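The Simulator Said It Was Fine

The machine in the break room at Sturnerthorpe had one job, and that was to water the plants. Haris Abbasi had been told it would free him up for real work. So far it had freed him up to spend his mornings on his knees with a hex key.

It was a Barta, secondhand, bought from the Iltton office when they closed their second floor. It had an arm, a water tank and a base on wheels, and it came with a binder. The binder said the wheels should be cleaned after every 50 hours of running. It did not say with what. Haris used a toothbrush.

"It's pulling left again," he told the phone.

"Did you run it in the model first?" said the woman from Dunon, who held the support contract.

"The model doesn't pull left."

"Then the unit shouldn't either."

He let that one go by. He had the left wheel off and lying on a paper towel, and there was a hair wound around the axle, long and gray, packed in so tight he had to cut it out with a blade. He pulled it loose and held it up to the window. Then he remembered she couldn't see it.

"There's a hair in it," he said.

"Our data says the drive is good for six years."

"Does your data have hair?"

She put him on hold. The music was a piano. He greased the axle, wiped off the extra with his thumb, and set the wheel back on. The bolt went in crooked, as it always did, and he backed it out and started over. There was a mark on the hub where somebody in Iltton had once lost patience and used a hammer.

When she came back she sounded pleased. She had pushed a new room file to his laptop, she said, and would he please load it and look before he let the arm anywhere near a pot. The old file was number 595. She didn't say what had been wrong with it, and he had a feeling that if he asked she would say nothing had.

He wiped his hands and opened it.

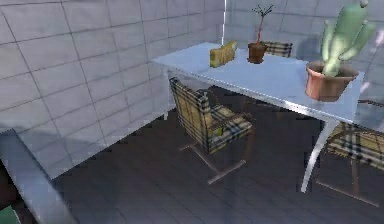
The new room file, with the big cactus and the small plant on the table.

It was a handsome room. The floor was dark planks, the table shone, and he doubted anyone had ever set a mug down on it.

"Well?" she said.

"Who picked the chairs?"

"They're for the path planning."

"They're plaid."

"Is the cactus where it should be, Mr. Abbasi?"

He looked over his shoulder at the real one, which leaned, and which had taken a swipe at him in May when he moved it for the painters – he still had the mark. The one on the screen stood up nice and straight.

"Close enough," he said. "Yours has better posture."

She told him to go ahead and calibrate. He wrote the date in the binder, February 1, 2019, and under it, wheel off, hair, greased. There was a box for root cause. He wrote hair again.

Then he pressed the green button and stood back by the sink. The Barta thought it over. It rolled forward one yard, then two, and began, very slightly, to pull right.

"How's it tracking?" said the phone.

Haris reached for the hex key.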